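Shigeru Hirano
04/08/2023

Thread on setting a household barometer, for the people who keep asking why theirs "doesn't match the app." Mostly aneroids, with a little on digital units.

There are two quantities called pressure and most of the trouble comes from mixing them. Station pressure is what the air is doing at your wall. Sea-level pressure is station pressure corrected for your elevation, so that readings from a valley and a hilltop can go on the same map.

The app, the newspaper and the TV map all give sea-level pressure. The capsule inside your barometer responds to station pressure and has no idea how high your house is.

My house in Burkbridge is well up the hill. Station pressure this morning was 952 hPa. On a household dial marked for sea level, that would sit down past "Stormy." The sky was clear and there was hardly any wind.

The instrument was working correctly. It had been set to station pressure by the previous owner, who I assume was at the coast, where there's hardly any difference between the two.

How big is the correction? Near sea level you lose one hectopascal for every eight meters or so of climb. The higher you go, the thinner the air and the more meters per hectopascal. At my elevation it's closer to nine.

You do not need to calculate this to set a dial barometer. You need a nearby reference that already reports sea-level pressure, and a small screwdriver.

Procedure. Find the nearest airport or weather station that publishes an hourly reading. Check that the figure is labeled sea-level pressure or altimeter setting. If it's labeled station pressure, look for the other column.

Wait for a settled day with the pressure near steady. If it's moving quickly, the published reading will be stale by the time you've found the screwdriver. Mornings under a slow high are good.

Leave the barometer hanging in its normal place. A dial laid flat on a table can read differently from the same dial on a wall, since the linkage has weight.

Tap the case lightly with a fingertip. The needle may jump a little as friction in the linkage lets go. Read it after the tap.

On the back there is normally a small hole with a slotted screw down inside it. Turn it a very little, tap, read. Keep going until the needle agrees with the reference. Do not force the screw. If it reaches a hard stop, stop.

Then go away for 30 minutes, come back, check the reference again, tap, read. Capsule and spring take time to settle after an adjustment and the first reading is often slightly off.

Units. Older American dials are in inches of mercury. Many newer ones carry both scales, with hectopascals or millibars on the inner ring. A hectopascal and a millibar are the same size. Only the name changed.
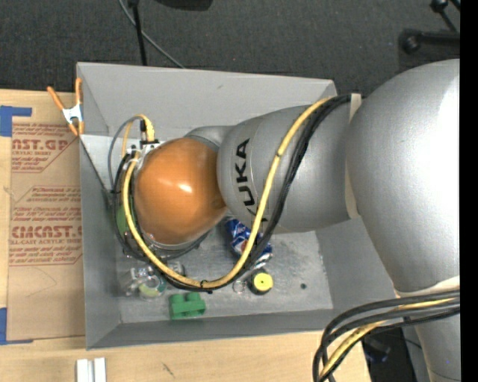
Does a barometer have to be set again after moving it to another room?
Only if the new room is on a different floor, and even then the change is smaller than most people can read on a household dial.

Moving house is another matter. Any real change in elevation means doing the whole procedure over. Sachiko Amano moved hers from the river end of town to the ridge and spent most of March thinking a storm was on its way.

There is a limit to how far the screw will go. A cheap aneroid may not have the range for a house in the mountains. The Sevov I keep in the hall ran out of thread before it got where I needed it.

The Mondia in the kitchen has a longer screw and reached the setting with a little left over. If you live high up, look for a stated elevation range before you buy. If the seller can't give one, assume the thing was made for the coast.

An altitude screw is only an offset. It slides the whole scale up or down. It does not change how far the needle moves for a given change in pressure, so if your barometer agrees with the airport in fair weather and disagrees badly in foul, the offset isn't the problem.

That second fault is a gain error. It comes from the linkage inside the case, or from a capsule that has started to leak. Linkage can be adjusted by a repairer. A leaking capsule gets replaced.

You can find a gain error with a notebook. Write down your reading and the airport's at the same hour, through at least one good high and one good low. If the difference between them stays constant, you only have an offset. If it grows toward one end, you have gain.

Daichi Nagano asked whether 925 is a possible reading. As station pressure, yes, on an ordinary day at a high enough house. As sea-level pressure it would mean a very severe tropical cyclone, and you would have other evidence.

He may have seen the number on an upper-air chart. Forecasters draw maps of the height at which pressure falls to 925 hPa. On those, pressure is fixed and height varies, which is the reverse of the map most people grew up with.

Temperature. Sea-level reduction uses an air temperature, because cold air is denser and a column of it weighs more. At a low site you can ignore it. At a high site the same station pressure reduces to a noticeably different figure in January than in July.

This is one reason a dial set in summer can be a bit out by winter at elevation, with nothing wrong inside it. I reset mine 2 times a year and leave it alone otherwise.

Better aneroids are compensated for the temperature of the instrument itself, usually with a bimetal piece in the linkage. That's a separate effect. It does not know about the air outside and doesn't correct for it.

Either way, keep it off a wall that gets direct sun and away from a radiator. An inside wall is fine. Indoor and outdoor pressure are near enough the same in any ordinary house, so there's no need to hang it on the porch.

Digital units. Most ask for an elevation or a reference pressure during setup, and many people skip that screen. If yours reads far below the app and you live on a hill, go back and fill it in. Check whether it wants feet or meters.

Phones are a special case. Many contain a pressure sensor good enough to show you walking upstairs. What they display depends on the app, and some apps show a forecast model value and never touch the sensor at all.

The daily wave. Pressure has a small regular rise and fall, with two peaks and two dips each day. It's an atmospheric tide, driven mainly by the sun heating the upper air. In the tropics it's plain on any recording drum. At my latitude the weather usually buries it.

Worth knowing if you log at the same hour each day and someone else logs at a different one. Aoi Nomura and I had a small steady disagreement for weeks. She reads mid-morning, near a peak, and I read late in the afternoon, near a dip.

About the words on the dial. "Rain," "Change," "Fair." They're traditional, they're tied to fixed pressures, and they're a weak guide. What carries the information is the trend — which direction, and how fast.

Use the brass hand. The one you turn with the center knob has no connection to the capsule. Set it over the needle in the morning, look again at supper, and the gap between them is your trend.

A slow steady fall generally means a broad system coming in. A fast fall means wind. A fast rise after a low can also mean wind, which catches people out since they've already decided the bad weather is over.

Ryota Kaneko wants to know about the old Sakai with the cracked glass. Cracked glass has no effect on the reading, as the case was never airtight. Tape it so the pieces don't drop onto the needle, and get a new glass cut when convenient.

Mercury instruments follow different rules and I'm leaving them out. If you have inherited one, keep it upright and don't carry it anywhere until you've read up on how.

Table of my paired readings against the airport is going up tonight, station and sea-level in separate columns.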